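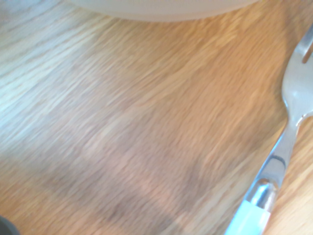
R. Aliyu

Chapter 2
Showing the Task

Chapter 1 dealt with robots that are told where to go. Someone types in positions, the arm visits them in order, and as long as the parts arrive in the same place every time the job gets done. Many factories need no more than this. A kitchen is harder. Dishes get left wherever the last person put them down, mugs are stacked on bowls, and a fork may point any way at all. You could write a rule for each case, but you would be writing rules for a long time.

In this chapter the robot is shown the task. A person guides it through the work from start to finish, and the computer records what the cameras saw and how the arm moved. One such recording is called a demonstration. A set of them is used to train a policy, the program that looks at the current camera views and joint readings and decides how the arm should move next.

By the end of the chapter you should be able to choose between the two main ways of giving a demonstration, plan a recording session, and look through a set of recordings and say which ones to keep.

2.1 By hand or from a distance

The older way is to take hold of the arm and move it. The motors are set so that they hold up the arm's weight but give way when pushed. This is kinesthetic teaching. It is cheap, it takes a few minutes to learn, and the person feels directly when the fingers meet the table. It has two drawbacks. Your own hands and shoulders get into the camera views, and they won't be there when the robot works alone. It is also tiring, and very awkward with two arms, as you need both hands for one of them.

The other way is remote control, or teleoperation. The operator stands or sits away from the workspace and moves an input device, and the arm follows. The device may be a handheld controller, a small copy of the arm, or a 3D mouse. The exercises in this book assume the Hirnow controller, which has a trigger for the gripper and a button that must be held down before the arm will move. Let go of the button and the arm stops where it is. You can then bring your hand back to a comfortable position, press again, and carry on.
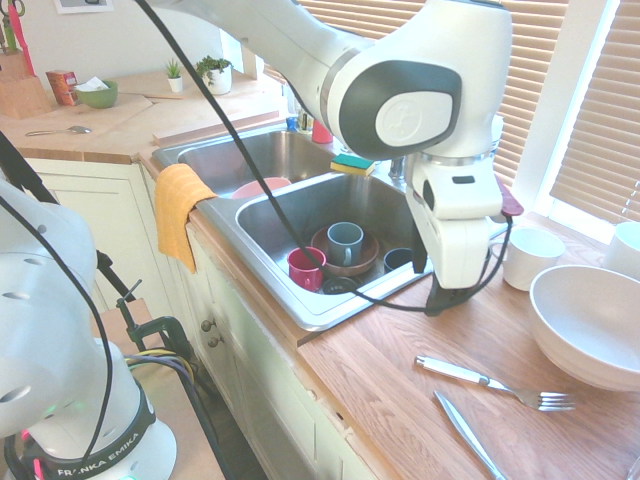 Remote control keeps people out of the camera views, but the operator loses the sense of touch. With most devices you can't feel whether the gripper has closed on the rim of a mug or only brushed it. New operators make up for this by going slowly and stopping often. The stops are recorded along with everything else, and a policy trained on them may learn to stop in the same spots. Practice a task until you can do it at an even pace, and only then begin to record.

2.2 What goes into a demonstration

A demonstration has three parts: the camera images, the robot's own readings (joint angles and how far the gripper is open), and the commands sent by the operator. All three carry a time stamp. If the clocks disagree by even a small amount, the policy will learn to close the gripper early or late.

Most setups use at least one fixed camera and one on the wrist. The fixed camera takes in the layout of the counter and where the arm is over it. The wrist camera is close to the object and helps with the final approach. When the arm travels fast, wrist images smear, especially in dim light. A few blurred images during a long move do little harm. Blur during the last part of a reach matters more, and it is one reason to slow down before a grasp.
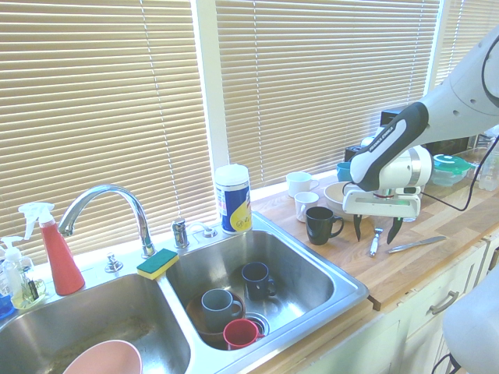

Flat things are where most beginners have trouble. A fork lying on a counter stands up only a little from the surface, so the fingers have to come down almost to the wood, one on each side of the handle, and close without scraping. Line up the fingers with the handle while they are still well above it. Then lower straight down. Turning the wrist at the bottom tends to push the fork away.

Mugs and bowls are more forgiving, but they can be grasped in more than one way, and this causes a different problem. If half your demonstrations take a mug by the rim and half by the handle, with no clear reason for either, the policy may aim for a point between the two and get neither. Pick one way for each kind of object and write it down before the session.

2.3 The Turkwood recordings

The worked examples use the Turkwood set, 2,427 demonstrations of kitchen tasks recorded at Garkthorpe. A typical one lasts almost 40 seconds. The set has not been cleaned up, and in Section 2.6 you will go through a batch of 34 and sort them into keep, trim and discard.

Before going on, read the lab safety rules in Appendix A and find the stop button on your own robot.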